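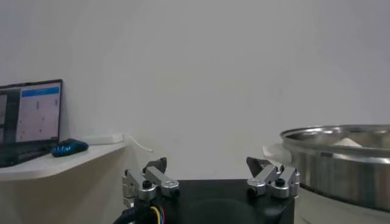 Wall and shelf, left side.

Reading time: 2 min

Wk 12 handout – steamed buns, plating up. Lid flat on the table first, handle up. Plate to the right of the steamer, close in.
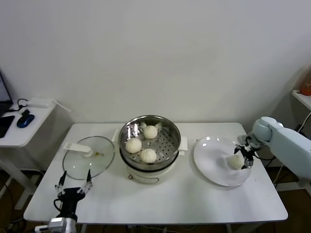

Akihiko Fujimoto

Lift from the side, dont squash the pleats. Leave the paper on the tray if it lets go.
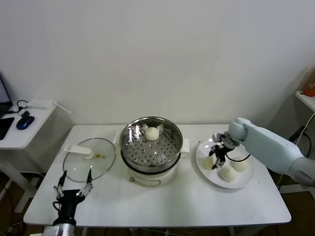
Three on the plate, one left on the tray.

Space them out a bit, they stick when they touch – esp. fresh

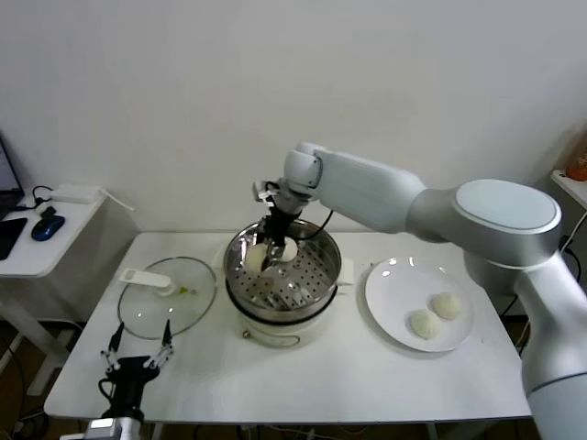
and same goes for the tray, leave gaps for the steam. Bring an apron and a litre of water next wk.

Contact: Tavmont kitchen office, rm 400 | © Tavmont | Back to top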